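Trarkden: what the April stoppage does and doesn't tell us

Members who read last month's notice from Cetport will have seen the phrase "a brief interruption to service" used of the two-arm packing trial at Trarkden. I have now been through the log, and I would have chosen other words.

The trial ran for 1,901 cycles before the stop. Cetport had told us to expect 3,000 without anyone needing to step in. At cycle 1,658 the software, Lirilico, recorded a position warning on one arm, cleared it by itself and carried on. It did the same three more times. On the last cycle one arm moved into space the other was meant to have to itself, and the shift lead, Haf Eynon, hit the stop button. No one was hurt and the arms did not touch, so the incident went down as minor.

I don't think it was. The whole safety case for putting two arms over one table rests on each knowing where the other is. If a warning about position can be wiped 4 times without a person being told, I would like to know what the warning is for. Cetport's answer so far is that the limits were "set with care". By whom, and against what, the letter doesn't say.

The supplier, Twal, blames a loose cable connector and has offered to swap it. Perhaps that is the cause. But Haf checked the connector by hand straight after the stop and noted no play in it, and a new part would not explain why the warnings cleared. 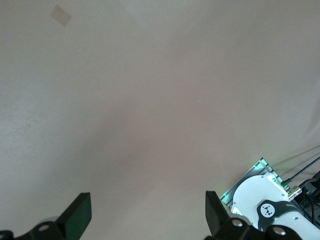 The wrist view at Trarkden, with the second arm at lower right and its cable running off to the side.

We have asked Cetport for the full warning log, the limits in force on the day and the name of whoever signed them off. We have also asked that warnings of this kind stop both arms until a person resets them. Twal says this would slow the line. It probably would.

Cetport's reply will be printed here in full when it comes.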